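The chain that wouldn't hold still

I've spent a good chunk of my adult life trying to get software to understand string. Rope, cable, shoelaces, the cord on a hoodie – if it flops, I've probably lost a weekend to it. So when Kartini Latuheru told me her small planning team at Miveo had moved on to roller blinds, I invited myself over before she'd finished the sentence.

You'd think blinds would be easy! You grab the chain, you pull, the fabric moves. But a planner wants a neat little model of the world, and a beaded chain doesn't give it one. Pull one strand down and the other goes up. Let the loop swing and your careful grasp point is suddenly somewhere else (and the camera is staring into daylight the whole time, poor thing).

The first version of Tukell, their planning tool, treated the chain as a long row of tiny linked pieces and tried to simulate all of them. It was beautiful to look at and hopelessly slow. Štěpánka Danko, who wrote most of it, showed me an old replay in which the software thinks for 30 seconds before it commits to a single tug. I've had shorter phone calls with my bank.

What they run now is much simpler. Tukell keeps track of 3 things: where the chain leaves the roller, where each hand has hold of it, and which strand is under tension. Everything else is allowed to be a blur. One hand pulls, the other steadies the loop, and then they trade jobs. The plan gets redone every time a grip changes, so a bad guess only lives for a moment.

The ideas for the hand-over-hand part came from people. The team has 1,712 short clips of blinds going up and down, all shot from head height by whoever was doing the pulling, and Štěpánka's labeling screen lets you scrub through one and tag each grip as firm, loose or open. I tried it and got hooked. People are sloppy with the second hand! They barely hold the chain at all, they just keep it company, and Tukell's old rules would have marked that as a failed grasp. Kartini had the rule changed in October, and the replays got a lot calmer after that.

Perception is still the sore spot. A thin gray chain against a bright window with buildings and trees behind it is a rotten thing to segment, and reflections in the glass make it worse. Štěpánka wants to follow the hands first and work out the chain from there. Kartini would like a better depth model. They were still arguing about it, very cheerfully, when I went to find my coat.
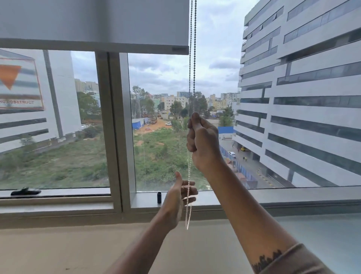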